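Flistis Hand-Held Gripper Kit: sample recordings

Data card, version 4, updated 2023-10-09

Flistis is a pair of hand-held grippers sold by Stillano for recording household handling tasks. Each gripper carries its own camera. Buyers asked to see raw output before ordering, so we are releasing a sample set recorded indoors with ordinary household objects.

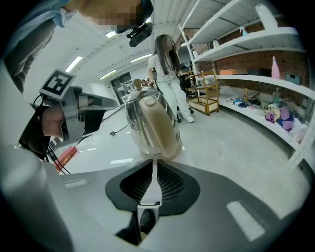
The set holds 2,994 clips covering 11 tasks. Clips are grouped by task, and each folder has a plain text file with the task name and operator notes. Faces are blurred in all files. Left and right recordings are stored separately.

Known limits: the wide lens bends straight lines near the borders, and shiny objects give poor depth estimates. Lighting is indoor only. Molefe mounts are not covered.

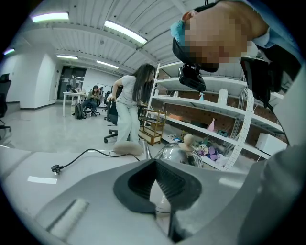

Gripper view with a power cable, a glass dome and shelving beyond.

The download is split into parts of 600 MB. Check the sums in checksums.txt before unpacking.

Recording lead: Asger Snorradóttir
Packaging and checks: Orestis Stergiou
Orders and loan units: Stillano, Stultham office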